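Two Hundred Grams of Detergent, One Pair of Hands

By the second week of February the team at Wurndale had stopped arguing about software and started arguing about bottles. Squeeze bottles, dish soap bottles, cleaning spray refills: anything with a neck at one end and a label that slides when gripped too hard.

The project, called Cakance, is run out of a shared building by a small integration firm, Kravets. Its aim is narrow. A two-armed robot should be able to pick a plastic bottle off a bench, turn it so the cap faces the right way and set it down for packing. The robot is not programmed to do this in the usual sense. It is shown, over and over, by a person at the controls, and a model is trained on the recordings.

Anatole Chevalier runs the demonstrations. He moves his arms, the robot's arms follow, and the joint positions and camera streams are logged together. One recorded attempt is an episode. The Cakance set stood at 2864 episodes on 2024-08-14, when the first trained model was frozen for testing.

Two methods were tried. In the first, the operator held the robot's forearm and pushed it through the motion by hand, with the motors set to offer no resistance. Positions recorded this way were clean, but the operator's sleeves and fingers filled the wrist camera, and the model learned to expect them. Fingers could not be posed accurately either. The second method, remote control with gloves, put the operator out of the wrist view. It also removed the sense of touch. Chevalier has to judge contact by eye from a metre or two away, and his early episodes show the hand closing well before it should.

"You over-grip for the first few days," he says. "A full bottle forgives that. A half-empty one folds."

Training an operator takes 30 hours before any recordings are kept. Sessions are limited to 69 minutes, a figure set by reviewing when jerky wrist motion began to show up in the logs. Bottles are laid on their sides for most episodes, as this is the harder case. Standing bottles offer the palm a clear approach. A lying bottle rolls, and the fingers have to come down over it without touching the bench.

Abdelilah Fawzy, who handles the data, rejects episodes on three grounds: dropped frames, a regrasp that was not called for in the plan, and an operator correction in the last second before release. He keeps failed grasps if the operator recovers from them, and tags them separately. A model trained only on tidy grasps had no response when a bottle shifted under its fingers.

Placement between episodes is done by a person at the bench. Fawzy's rule is that the cap direction must change every time, and that no bottle goes back on the spot it came from.
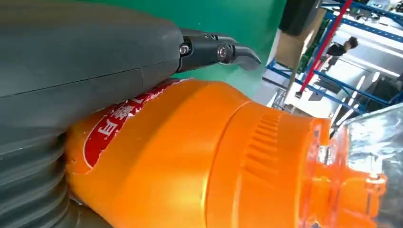
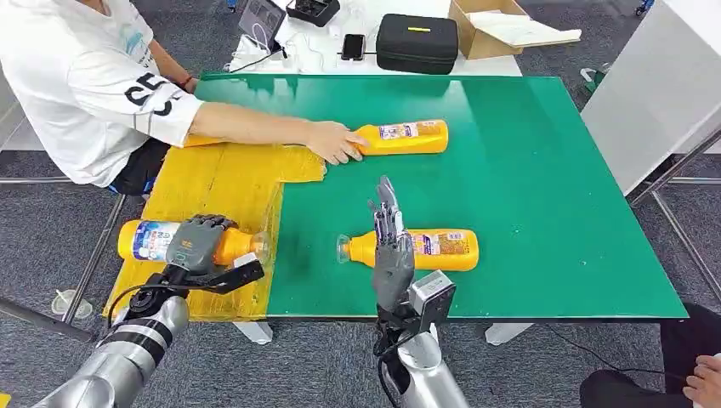

Label glare remains the largest source of error. Glossy plastic under ceiling lights produces bright patches that move as the wrist moves, and the model has at times treated a highlight as the edge of the bottle. Kravets considered matte spray and ruled it out, as the bottles on a packing line will not be sprayed. The lights were instead varied between sessions, which lengthened collection but brought down the number of misplaced grasps.

Clear caps are a related problem. The depth sensor reads through them, so the bottle appears shorter than it is. For now the model is given colour images only, and the planner adds a fixed margin of 3 centimetres at the neck end.

The next round of recording moves to Canach, where a second robot of the same build has been installed. Its wrist cameras sit at a slightly different angle. Fawzy wants to know how many new episodes are needed before the existing model will run on it, and has asked for the first batch to be recorded with the same bottles, the same operator and the same green bench surface.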